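Consumer unit tripping when the outside lights come on
Home Electrics board – 11 replies

plarn_end_terrace
2 Sep 2019
The RCD on my board has started tripping in the evening, mostly when the outside lights come on. It resets fine and then holds for anything up to 6 hours. The board is a Vestero, fitted by the last owners. Jadus have quoted me 400 to replace the whole thing. Is that fair, or should I get the lights looked at first?

oldfuse
Lights first. Water gets into outdoor fittings and the board is only doing its job. A new one would trip just the same.

kettle_and_toast
Not sure I agree. If one RCD covers the whole house then a split board is worth having anyway, and 400 is cheap. I paid more than that in January.

plarn_end_terrace
There are 2 RCDs, upstairs and downstairs. The lights come off the downstairs one, along with the sockets in the front room. 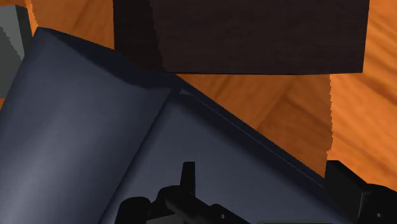
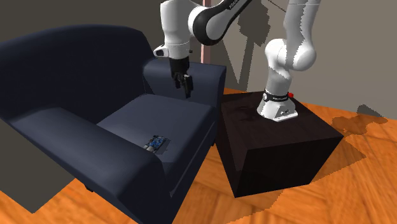
oldfuse replied that a board with two RCDs was no reason to spend anything yet. Switch the lighting circuit off at its own breaker for a few nights and see if the trips stop.

kettle_and_toast
That won't prove much. A neutral to earth fault can still trip it with the breaker off. It needs an insulation test.

oldfuse
Fair point on the neutral. I'd still try it, it costs nothing.

north_landing
Did Jadus test anything before quoting? Idahosa did mine and charged for an hour to find the fault – a cracked junction box behind the shed.

plarn_end_terrace
No testing, he looked at the board and wrote the price down. I've left the outside lights off at the breaker for now and will ring Idahosa in the morning.

kettle_and_toast
Ask them for the readings in writing. If the board does need changing you'll want them for the next quote.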